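**Placement of a shared microwave in an open-plan student room: layout report**
Module project, second year, submitted in August

## 1. Background

The Hultilby building has one shared work and break room for project students. Until the spring term its microwave stood on a trolley by the entrance. Complaints collected by the student office concerned queues at midday and food smells reaching the desks. The project was set up to choose a fixed place for the oven and to write down the reasons, so that the next group does not have to repeat the work.

Three places were compared:

- **A:** beside the entrance, as before
- **B:** on the white counter in the main room
- **C:** in the adjoining area, next to the tables

The choice of oven was outside the brief. A white model with two round control knobs was already available and was kept.

## 2. Method

Each place was marked on a floor plan drawn at a scale of 1:50. Clear floor in front of the oven was measured with a steel tape from the front edge of the supporting surface to the nearest obstacle. The minimum was set at 1000 mm, which allows one person to stand at the oven with the door open while another walks behind. Where the clear depth changed along the front, the lowest value was used.

Noise was judged by ear only. We had planned to borrow a sound meter from the Nurnum laboratory but it was booked for the whole period. The noise results should therefore be read as opinion.

Users were asked to carry a full bowl from the oven to a seat by their normal route. Doors, corners and level changes on the route were noted on the plan. The bowls held 600 ml of water at room temperature.

## 3. Results

Place A failed on clear floor. The entrance door opens into the standing space, and moving the trolley further along blocks the coat rail.

Place C gave the shortest route to a seat. It was also the place most users named first when asked. Its weakness is that a standing queue forms between the tables, and chairs have to be pushed in before anyone can pass. The nearest suitable socket would also need an extension lead across the floor, which building rules do not allow.

Place B met the minimum along its whole front. The route to the tables passes through the opening between the two areas and involves 4 changes of direction. None of the users spilled water on it, although the sample was small.

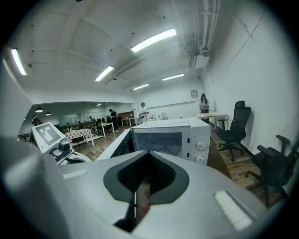
The two areas are lit differently, and this had a small effect on the result. The long fluorescent fittings in the main room made the knobs easy to read at place B. In the adjoining area the pendant lamps hang from a lower ceiling, and several users said that they leaned forward to read the settings when the oven was tried at place C.

Ventilation was not measured. The air-conditioning unit serves the main room, and we have no figures for air movement between the two areas.

## 4. Recommendation

Place B is recommended. The following conditions apply:

1. Keep the floor in front of the counter clear to 1000 mm.
2. Leave the gap behind the oven stated in its manual.
3. Do not store paper or cloths on top of the oven.
4. Keep the checked tablecloth area for eating and leave the desks free of food.

## 5. Costs and open points

A quotation for a wall shelf was requested from Nechyporuk, our usual joinery supplier, before place B was chosen. It is no longer needed. The Flurorix plan software was used under the department licence at no cost to the project.

Noise should be measured properly once the meter is free. The carrying test should be repeated with hot food and at midday, when the opening between the two areas is busiest. The floor plan and the raw measurements are held in the module folder.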